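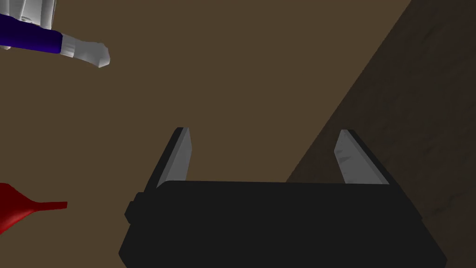 Stumik wrist-view set, bench build

Release: November 2022
Maintainer: Miklós Bárány
Licence: non-commercial, credit required

Summary
Simulated wrist-camera frames for the two-arm bench cell at the Noltonine shared workshop. The set holds 3000 training frames and 365 held back for checking, 3365 in all. Frames come from 122 runs. Use it to test grasp code before loading it on the real arms.

Layout
train/ - 3000 frames, sorted by run
check/ - 365 frames, no run shared with train/
runs.csv - run number, arm, start pose, result
Colour images are 8-bit. Depth is stored separately in metres.

Build notes
The gripper model follows the parallel-jaw unit we assembled in May. Finger pads are modelled as rigid; the real ones are cast rubber and give slightly under load. Friction values were set by hand and should be treated as a starting point. 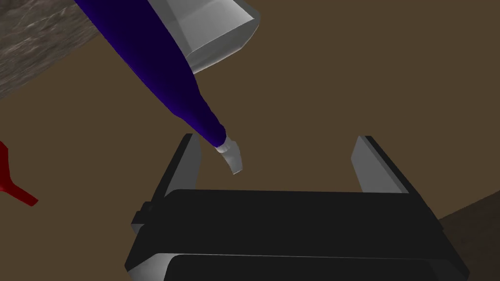

Bottle runs are the hardest part of the set. The Jaber detector was tuned on upright bottles and loses the neck at steep angles. Check its output on views like this one, where the neck points down towards the open fingers and the pale grey tip is the nearest part of the bottle to them. Dark glass against the brown background also gives weak edges on the shaded side.

Known problems
- Runs 10 and below use an older wrist mount. The camera offset differs - see runs.csv.
- The plilitz loader (Plilitz) skips frames with no depth file and prints no warning.
- No motion blur or sensor noise is added.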